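Keeping Cut Herbs and Salad Leaves Fresh Between Market Days 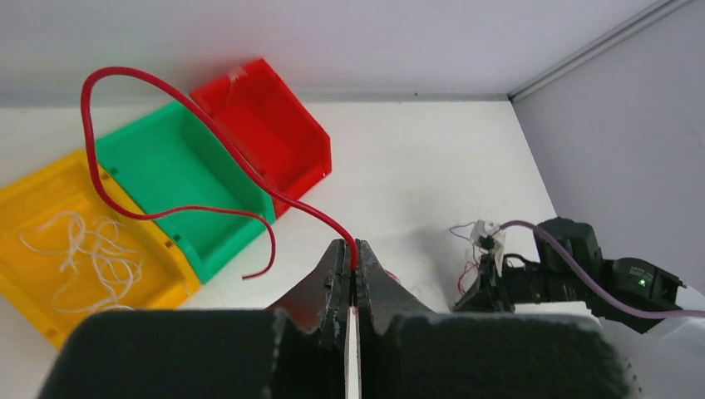
A long red wire held at the gripper's tips.

Leaves picked in the cool of the morning keep better than leaves picked at noon. Cut before 8 am if possible and get the crop into shade straight away.

Washing. Fill a clean sink or tub with cold drinking water. Submerge the leaves, swirl gently and lift them out by hand. Do not tip the tub through a colander, as the grit will settle back on the crop. Change the water when it turns cloudy.

Drying. Spin in small batches. A spinner filled past the halfway mark bruises soft lettuce. Finish on a clean cotton towel.

Packing. Line a lidded box with kitchen paper and fill it loosely. For a 400 g batch use two sheets, one under and one over. Replace them when damp. Parsley, coriander and dill can be packed the same way. Basil blackens in the fridge and should stand in a jar of water at room temperature.

Storage. Set the fridge to between 1 and 5 °C and check it with a separate thermometer. Keep the boxes away from apples and pears, which give off ethylene and yellow the leaves.

Labelling. Write the crop, the bed and the picking date on each lid. Zuzanna Wróbel uses masking tape and a soft pencil, which stays legible when the lid is wet.

From November onwards, growth is slow. Take outer leaves only and leave the centre of the plant intact.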